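Nella Storage Jar with Screw Lid

Sold singly or by the case of 9
Catalog section: Pantry and Dry Goods
Sold by Pramura Kitchen Supply

The Nella is a plain glass jar for dry goods: rice, beans, oats, loose tea, sugar, coffee. It has a threaded neck and a plastic lid that screws on by hand. There is no gasket to lose, no wire bail and no hinge. We have carried it since we opened the shop, and it remains the jar we reorder most often.

Capacity is 830 ml to the base of the neck. That holds a standard bag of rice with room to spare, or most of a pound of whole coffee beans. Flour packs down differently from one brand to the next, so if you bake a lot, buy a second jar or look at the Võ canister further down the page.

What comes in the box

One jar, one lid, one paper label. Cases ship with cardboard dividers between the jars. Please keep the dividers until you have checked the glass, as we need them back for any breakage claim.

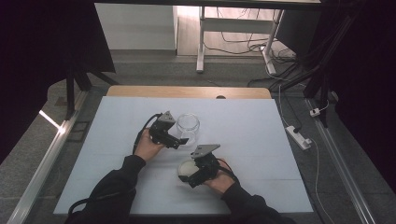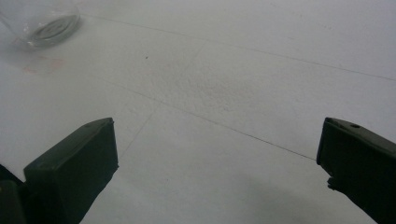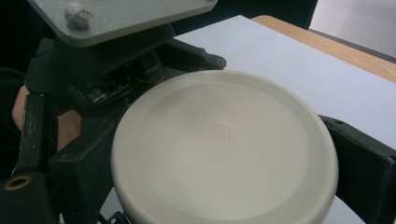 Pramura Kitchen Supply Catalog, Issue 14, p. 34

Lids

The lid is off-white and goes with either size of Nella. Replacement lids are sold in pairs. They will not fit the older Ovix jars, which have a finer thread. If you are not sure which jar you own, bring the lid to the counter or send us a note with the width across the neck.

Turn the lid until it stops and leave it there. Forcing it past that point wears the thread and does not make the seal any better. The jar is meant for the shelf -- it is not made for canning, pickling under pressure, or carrying soup to work.

Care

Wash the jar before first use. The glass can go in the dishwasher on either rack. Lids go on the top rack only, or wash them by hand in warm water with dish soap. Turmeric and chili powder will tint the plastic over time. A paste of baking soda left on overnight takes most of it out.

Do not pour boiling water into a cold jar. Do not use the jar in the oven or on the stove. Let both parts dry fully before filling, especially for salt and brown sugar.

Labels

The paper label peels off cleanly when dry. Refills come on a sheet and can be written on in pencil or ballpoint. Felt-tip smears.

Customer notes

"I bought a case for the back pantry and use them for lentils and split peas. One lid was stiff out of the box and they mailed me another." -- Jeptoo Lema

"Good jar. Wish the opening was a bit wider for my scoop." -- Baltazar Ocampo

Related items

Nella Small, same lid
Võ flour canister, with scoop
Ovix replacement lids, fine thread
Label refill sheets

Ordering

Orders placed before noon go out the same working day. Glass ships by ground only. Case orders can be picked up from the side door on Pell Street -- ring the bell and have your order number ready. We close for stocktaking in the first week of January, and orders sent that week are packed when we reopen.

Broken or chipped jars are replaced free if you write to us within 14 days of delivery. Lids can be returned unused in their bag.

Page last updated 2019-05-19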